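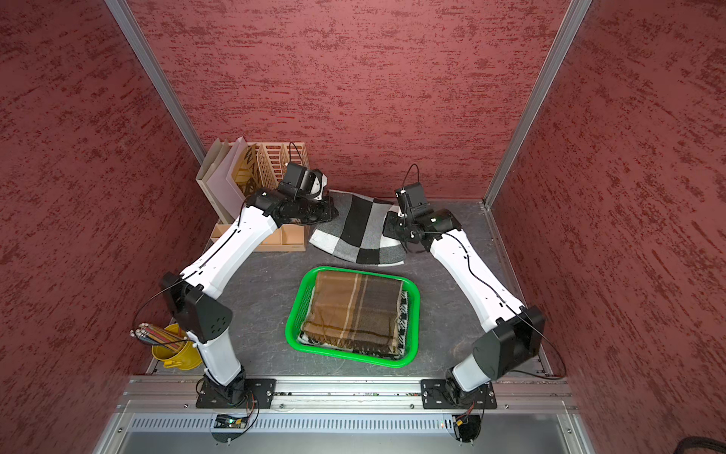
Two arms, one green tray and the sort of washing that has to be folded by somebody

Hellton Home & Workshop Forum > General chat > Can a machine do the chores yet?

mangle_and_starch
Posts: 1344

Evening all, kettle's on, so settle in. My sister-in-law asked me at the weekend whether she ought to hold off buying a new tumble dryer because "the robots will be doing all that by July". I laughed, and then I lay awake thinking about it, which tells you what sort of life I lead.

I did the linens for a small hotel for a good long while before my knees objected, so I have opinions about folding. My opinion is that sheets are easy, towels are easier, and everything else is a conversation between you and the cloth. A checked throw that has come out of the basket bunched up is a different job every single time you pick it up. You find an edge, you follow it along to a corner, you give it a shake, and your hands have decided what to do before you've properly looked. I can't see a machine getting there in my lifetime, and I would love to be wrong, I really would!

So what does everybody think? Has anyone got something at home or at work that does a proper chore, start to finish, with no one standing over it?

toolcrib_tom_cat
Posts: 200

Lovely question. I'm going to be a nuisance and disagree with you, mangle, though with great affection for the knees.

I'm on the shop floor at a place that packs soft furnishings, and I've watched this go from silly to quite sensible. When I started, the only machine that touched cloth was the big Tider folder, a great long thing that wanted two people feeding it and would only take flat rectangles. Anything with a fringe, forget it. What's changed is that the newer arms have little cameras right down by the gripper, so they are looking at the bit of cloth they're holding, much as you'd bring a hem up to your nose if you'd left your glasses upstairs. People go on about speed, and yes, they're slow, my nan was quicker with a cup of tea in one hand. But slow is all right in a house. Who cares if the blankets take all afternoon when you're out?

And patterns matter more than you'd think. I used to suppose a busy knit would be a nightmare for a camera, all those zigzags and dots running off in every direction.
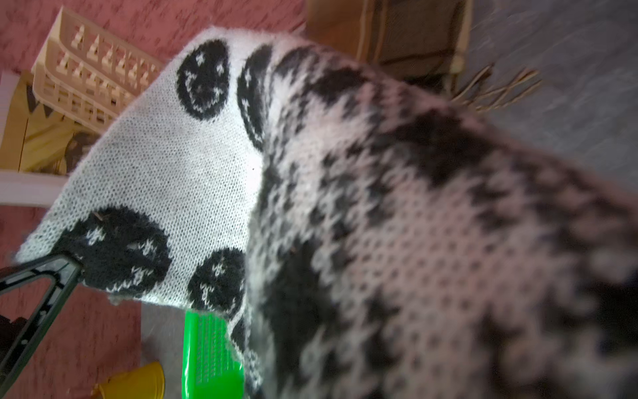

My guess now is that it's the plain stuff that gives the trouble. A plain white sheet folded on a plain white sheet gives you next to nothing to go on, and I've lost an edge myself that way many a time, patting about like someone looking for a light switch. Give me something with a face on it and at least I can tell which way is up. So I'd say the chores will come in odd bits, a bit at a time, and the first ones won't be the ones we expected.

mangle_and_starch
Posts: 1345

Oh, that's a good point about white on white, I'd never thought of it from that side. I still say picking up a corner is about a tenth of the job. Any toddler can pick up a corner. It's the other corner where it all goes wrong.

pegbag
Posts: 10

Hello, new here, hope it's all right to join in. We have a Hitano floor cleaner, the round sort, and I'm very fond of it, but it does not clean the floor "with no one standing over it". I spend ten minutes beforehand lifting chairs and rescuing socks. My husband says I'm the one being trained. It was £700 and I could have had a very nice upright for 200 and still had change for a weekend away.

I do hoover less than I used to, though, so I suppose it has earned its corner of the hall.

toolcrib_tom_cat
Posts: 201

Welcome pegbag! You've put your finger on it with the socks. Most of the machines I've met want the room tidied before they'll help you tidy the room. I'd still count it as a chore done.

old_bobbin
Posts: 862

I've read all this with my supper and I think you're both asking too much and too little, if that makes any sense. "Fold the washing" is about four separate jobs which we happen to do without stopping. I spent years mending and pressing, and if I were marking a machine's homework I'd take them one by one.

1. Getting hold of it. I'd give them this one, more or less. Two fingers, a pinch, up it comes. I'd be nervous for a fluffy knit, where a careless pinch pulls a loop, and I'd want to see the same jumper after fifty goes.

2. Knowing what you've got hold of. Much harder. Take a woven plaid with pink and black and grey all going round the folds. Is that dark line a stripe, a crease or the edge of the thing? I turn it over in my hands to find out, and I feel the weight of it swing.
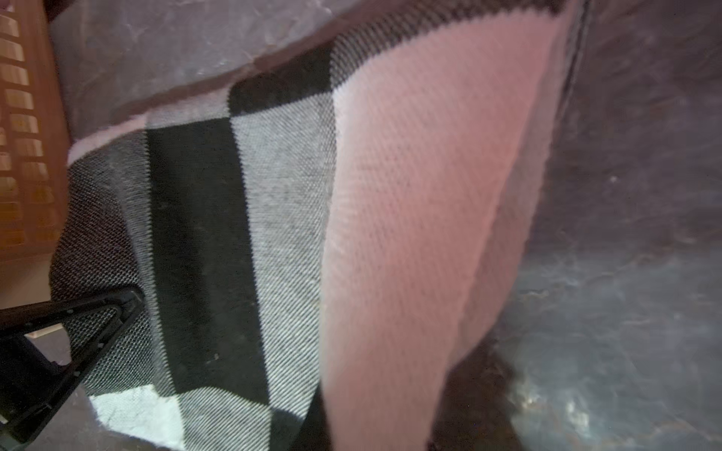 3. Laying it flat. This is where I'm with mangle. Twill will slide off itself if you so much as look away, and you need a palm for smoothing. Two fingers aren't a palm. I'd mark this one "could do better".

4. Putting it away. In the right cupboard, in a house where the cupboard is already full! Ask me again when I'm ninety.

mangle_and_starch
Posts: 1346

Bobbin, I could have kissed you for number 3. All my old hands had a smoothing stroke and you could tell who'd done a pile by looking at it.

I've told my sister-in-law to buy the dryer.

toolcrib_tom_cat
Posts: 202

Tell her to keep the receipt ;)

Bobbin, I'd argue with you on 3. You can smooth a thing by pulling on both ends of it, no palm needed, and with a pair of arms that's well within reach. We do throws that way by hand at work when the bench is too short. Will have a look at how ours come out tomorrow and report back if I remember.

pegbag
Posts: 11

Could one of you explain the pulling at both ends thing? I've a king size duvet cover and short arms.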